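Dilis Folding Set – README

Version 3
Last edited: 8 Jan 2026
Maintained by: Roos Mertens (data and text), Revathi Pinto (hardware and calibration)

What this is

The Dilis Folding Set is a collection of recordings of people handling clothes on a bed with two hand-held grippers, one in each hand. We made it to compare two versions of the gripper fingers and two camera settings on the same household task, before deciding what to mount on our robot arms. The set has 2,142 episodes. An episode is one garment, from the moment both recorders are started until the person gives the stop signal.

We use the set inside the Kukirow project for training, but the first purpose was the comparison, and the folder structure still shows this. If you only want training data, please read "Splits" before you copy anything.

Hardware

Both tools in a pair are of the same type: a black rounded housing at the back, a black slotted frame in front of it, and two yellow plastic fingers with an oval cutout in each. The finger parts come in two versions, which we call De Bruijn fingers (stiffer, our older design) and Rastar fingers (softer at the tip). From outside they look almost the same. Do not try to tell them apart from the video – use the field finger_type in the episode file.

Each housing has a label with a QR code and a number. The number is the tool identity and is repeated in the metadata. The wide-angle camera looks forward over the fingers, and the housing of the same tool always stays in view at the bottom of the picture. Because the label can be read there, you can check the recording against the metadata without any other source. 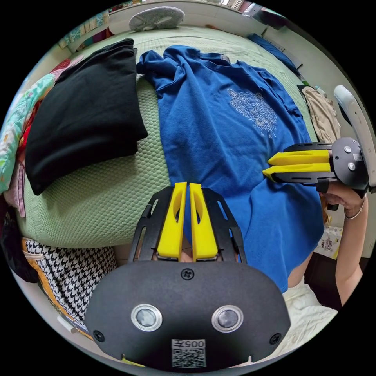 Still from a t-shirt episode. The second gripper comes in from the right, over the shirt.

Views like this one are the reason we kept the wide lens. The narrow setting gives more pixels on the cloth, but the second gripper is often outside the picture exactly when the two hands have to work together. In our notes from September, Revathi marked this as the main weakness of the narrow setting, and after seeing the first training results I agree with her.

Recording procedure

1. Charge both tools and check that the clocks agree. A difference of more than 3 milliseconds is not accepted.
2. Close the fingers fully and open them fully, one time for each tool. The width calibration uses these two values.
3. Spread the garment on the bed. Other clothes and household things may stay where they are. We did not clean up the rooms for the recordings.
4. Start both recorders, first left and then right.
5. Do the task at normal speed. If the cloth slips, continue and try again, do not stop the episode.
6. Say "done" and keep both tools still until the light changes.

A person may sit or stand during an episode. The posture field has the values sitting, standing and unknown. It was added late, so many early episodes have "unknown".

Comparison of fingers

We selected 300 t-shirt episodes for the comparison, half with each finger type. For each one we noted if the first grasp at the hem held until the cloth was lifted. The De Bruijn fingers were better on thick seams. The Rastar fingers were better on a single layer of thin cotton, and the people who recorded liked them more because less force was needed on the handle. For sleeves we found no difference that we would trust.

One thing to be careful with: the hem is sometimes on the bed and sometimes hangs down past the edge. A hanging hem is much easier to take between two fingers. The field hem_position separates the two cases, and results that mix them will look too good.

Camera notes

The lens is a fisheye and we publish the pictures without correction. Straight edges far from the center are bent strongly, for example the side of a mattress, and the corners are black. The calibration files are in the folder calib, one per tool number. Please do not use the file of one tool for another, even if the values look close.

The lens sees a lot of the room: floor, walls, other laundry, and often the legs or arms of the person who is recording. We asked everyone for written permission, and faces are blurred where they appear.
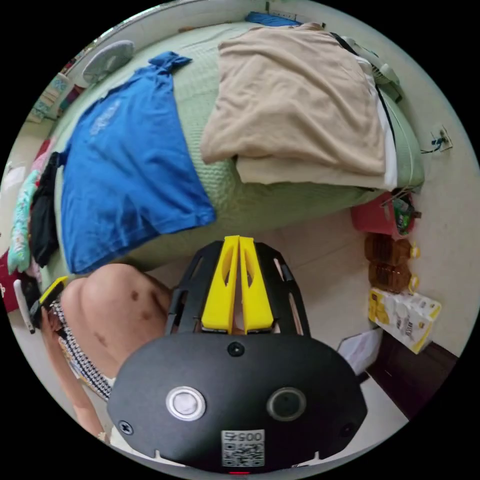 Splits

train – all garments, both finger types, wide setting only
compare – the t-shirt episodes described under "Comparison of fingers"
narrow – episodes with the narrow setting, kept for reference
held_out – rooms that do not appear in any other split

The splits are made by room and not by episode, except for compare, which shares rooms with train. If you report a number on compare, do not train on the same rooms.

Known problems

– Finger width drifts a little during long sessions. The correction in tools/width_fix.py helps, but it does not remove everything.
– Black cloth close to the black frame gives bad segmentation masks. We deleted the worst masks and kept the video.
– The garment field has one value only. Where several garments lie on the bed, it names the one that is being handled.
– Some files are longer than 3,000 frames because the stop signal was forgotten. They are marked with long = true and the end is not trimmed.

Changes in version 3

The posture field was added, the calibration files were made again for all tools, and the narrow episodes were moved out of train. Episode numbers did not change.

Questions about labels and splits go to Roos, questions about tools and lenses go to Revathi. Please give the episode number and the tool number when you write.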